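About Brurkano

Brurkano sells refills for the small things you plug into a wall and forget. Mosquito liquid is most of it. The rest is air freshener, plus a range of drawer sachets which Nabil Sayegh insists will come back into fashion, and which occupy a shelf and a half while they wait.

We began when Nabil moved into a ground-floor flat beside a canal and discovered that the plug-in heater he owned took a refill no shop in town would admit to stocking. He bought a case of 50 from a wholesaler, used four, and sold the others to his neighbours from the stairwell. The neighbours told their relations. By the following April he had a spare room full of boxes, a rubber stamp with the wrong postcode on it, and a business partner, Hala Tannous, who had come round to complain about the boxes.

Hala runs the place now. Nabil chooses the products and is kept away from the invoices.

What we do all day

People imagine that selling little green bottles involves very little, and for the first year we imagined so too. Then the returns started. A refill is a simple object: liquid, a bottle, a wick up the middle and a cap to stop the liquid going anywhere before you want it to. Every one of those can be slightly wrong. The thread can be a hair too wide for the heater. The wick can sit too low. The cap can be so enthusiastic that you need pliers, and we have had letters about pliers.

So before we list anything, we sit down at the pine table in the back and open it, close it and open it again. 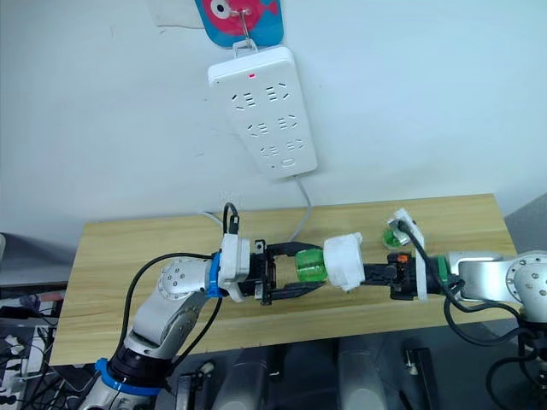
Thảo Đàm is in charge of this and has been since she joined us from a firm that made jam jar lids, where she learned to hold strong views on torque. Her rule is that a cap which can't be got off by a tired person at bedtime doesn't get into the catalogue. She has turned down 23 refills on those grounds, including two that Nabil had already ordered. We still have them, if anybody owns a vice.

She also looks at how a bottle stands. A refill spends half its life on a bedside table or a windowsill waiting for someone to find the heater, and one that topples at the first nudge will be on your carpet by morning. The Podard, our best seller, has a base you could build on. The Twal is cheaper and a bit more nervous. We say so on its page, and people buy it anyway, and then they write to us to say it is a bit nervous.

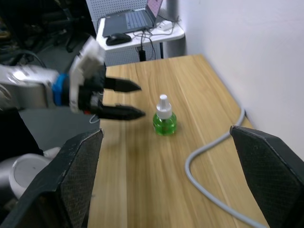
Who we are

Hala Tannous: orders, wages, rent, the word no.

Nabil Sayegh: products, optimism, sachets.

Thảo Đàm: caps, wicks, testing. Also the only one of us who can get the shutter down.

Issa Saliba: packing and post. Issa wraps each bottle upright and writes UP on the box with an arrow, a practice the couriers appear to regard as a kind of puzzle. Breakages have dropped all the same.

Elias Azar: answers your emails, generally the same day, generally in full sentences. If you have asked whether a refill fits your heater and received three paragraphs and a diagram, that was Elias.

Where we are

One long room behind a key cutter's, up four steps. It has white walls, a fish that came with Thảo and which she won't discuss, and never quite enough sockets. We took it for a year and have stopped pretending we'll move. The landlord calls it a suite.

You can collect orders in person if you ring first. Please do ring, as the bell belongs to the key cutter and he is tired of us. 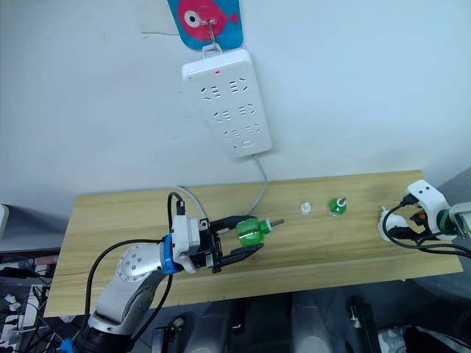
The table in the back room, with refills out.

What we don't do

We don't make the heaters and we can't mend them. We don't sell anything you spray. We don't do a subscription, although Susent, who supply most of our bottles, suggest one every time they telephone. You know when you've run out. Something bites you.

Related pages

Will it fit my heater?
Podard and Twal refills compared
Getting a stiff cap off (without pliers)
Delivery and collection
Drawer sachets: now reduced
Write to Elias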